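Chapter 9
What Visitors See: The Open Day as a Test

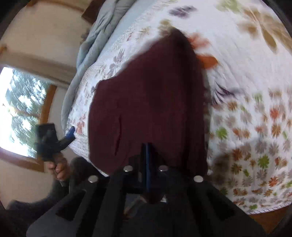
Why would anyone travel to watch a towel being folded? Cloth has no fixed shape, and a company that can handle it well in front of strangers has something worth selling.

Brunello Galli learned this at Goltville, where the firm of Melis opened its doors one June and let in 249 people, most of whom had come for the sandwiches. Galli had been asked to write up the visit for his employer, Jesomham, a maker of hotel linen with a long history of folding things by hand. He expected a machine the size of a bus. He spent the morning looking at bedspreads.

His notes are short and a little sour. "Watched 22 folds. Clapped at the first." By the afternoon he had stopped watching the cloth and started watching the staff, and from here on the notes become useful. He wrote down who stood near the stop button, how long the pauses were, and which questions were answered with a brochure. He also asked to see a fold with a towel from his own bag. The guide went to find a manager – the manager went to find another manager – and at 2 p.m. the request was granted. The corners did not meet. Galli ordered a trial unit of the Brorex system anyway, on the grounds that he had now seen it fail and knew what that looked like.

This chapter is concerned with demonstrations of that sort: what they show, what they leave out, and how a visitor with an hour and a name badge can learn something from them. Section 9.1 deals with the script, meaning the order of events and who chose it. Section 9.2 turns to the objects on display and how they were picked. Section 9.3 follows the Jesomham trial, in which 314 towels were folded and a smaller number were folded well.

Before reading on, find the notes you made on your own site visit in Chapter 8. If they consist mainly of remarks about lunch, keep them. We will need them in Section 9.2.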